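Play Food and Play Kitchen Sets: Frequently Asked Questions

Coltiria rents and sells play kitchen sets to preschools, playgroups and families. The questions below are the ones we get most often by email.

What comes in a set?
The Hedetti set has 28 pieces, a mix of play food, dishes, cups and utensils. The Brivden set is smaller and has food only. A packing list is taped inside the lid of each box.

Can I buy single pieces?
Yes. Cups, bowls, plates and spatulas are sold one at a time. Play food is sold in bags of 7. We don't split the bags.

Are the bottles filled with anything?
No. The ketchup bottle and the other squeeze bottles ship empty and should stay that way. Water left inside grows mold, and we can't take back a bottle that has been filled.

How much table space do children need?
A small table is enough for two or three children. Put out a plate, a bowl, a couple of cups and a few foods, and leave the rest in the box. Children play longer with a few things they can see than with a full box tipped out.

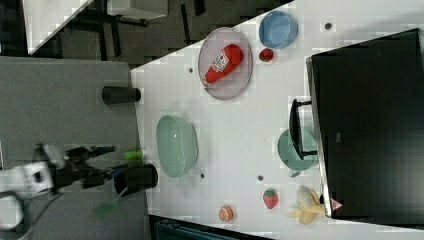
If the table gets crowded, take away the food first and keep the dishes. Pouring, stirring and serving work fine with one tomato.

How do I clean the pieces?
Wipe them with a damp cloth and mild dish soap, then let them air dry on a towel. Cups and bowls can go on the top rack of the dishwasher. The food can't. Labels will peel if they are soaked.

What age are the sets for?
Three and up. Some of the smaller foods are not safe for younger children.

Do you rent to schools?
Yes, during the school year. We have almost 700 sets out on loan at any time. Fall bookings open in March.

A piece is missing or broken. What do I do?
Check the packing list, then write to Sales with your order number and the name of the piece. We keep 2,600 spare parts on the shelf, so most replacements go out the next morning. There is no charge for the first one.

Can I return a set?
Purchased sets can be returned within 28 days if all the pieces are in the box. Rented sets go back with the prepaid label.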